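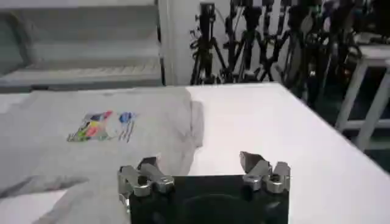

My grandmother folded T-shirts on her knee, in front of the television, without once looking down. I have been trying to do it as well as she did since I was eleven years old and I am nowhere close, but I did get a good deal better this March, and since a couple of you wrote to ask how the great drawer project was going, I thought I'd put it all down in one place.

It began on a Monday, with the bottom drawer of the dresser refusing to open. There was a sleeve caught in the back of it, and by the time I had worked the sleeve loose (a butter knife, some bad language) I had most of the drawer out on the floor. So I sat down with a cup of tea and looked at it all, and decided I might as well start over.

I should say that I come from a family of stackers. You fold the shirt, you put it on the pile, and you only ever wear the top three. My friend Keerthana Gowda is a filer, meaning she stands her shirts up on edge in a row like records in a shop, and she has been after me for years to try it. I always said it looked fussy. Well, I tried it, and I owe her a lunch.

The thing with filing is that the shirt has to hold its shape, and for that you need a proper flat surface. I had always folded on the bed, and a bed is hopeless! Everything sinks in the middle, and the wrinkles you smooth out on one side come up on the other. A plain hard table makes all the difference. I lay the shirt down, run both palms from the middle out to the sides, and get the body flat before I even think about the sleeves.
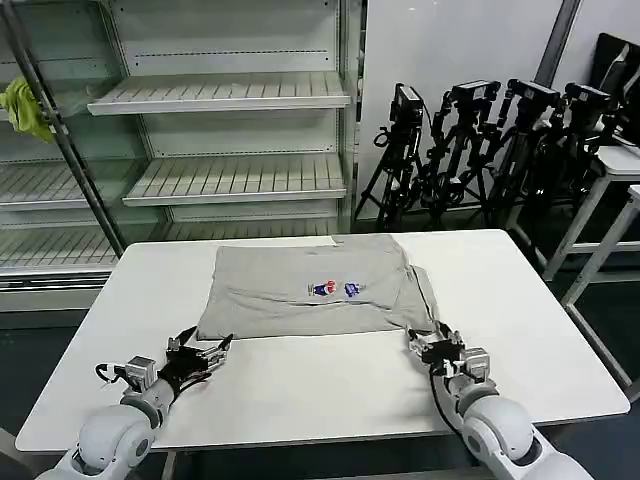
Photo: Njoroge Mugo

Gray cotton is my favorite to fold, and I'm especially soft on one with a little printed picture, like those two small cartoon fellows side by side on the front. A print gives you something to aim for. I used to fold straight across it without a thought, and now I try to bring the sides in so the picture lands in the middle of the finished bundle. When the shirts are standing up in the drawer, you can pull one forward with a finger and know which it is.

Sleeves are where I still go wrong. If the flap comes over even slightly crooked, the hem ends up uneven, and then the whole thing leans. Keerthana's advice is to go back one step and fix the sleeve instead of tugging at the hem, and she's right, although I tug at the hem first every single time. Some habits are very old.

I did buy a set of drawer dividers from Jinell, and I like them fine, but for the first week I used shoeboxes with the lids off and they did the job nearly as well. If your drawer is shallow, fold in thirds from the bottom. If it's deep, fold in half and then in half again. Sweatshirts I have given up on, and they live on a shelf in a heap.

Next is the linen closet, and I am dreading the fitted sheets. If any of you have a way of doing them that doesn't involve a second person, please leave it in the comments, and I'll try it this weekend.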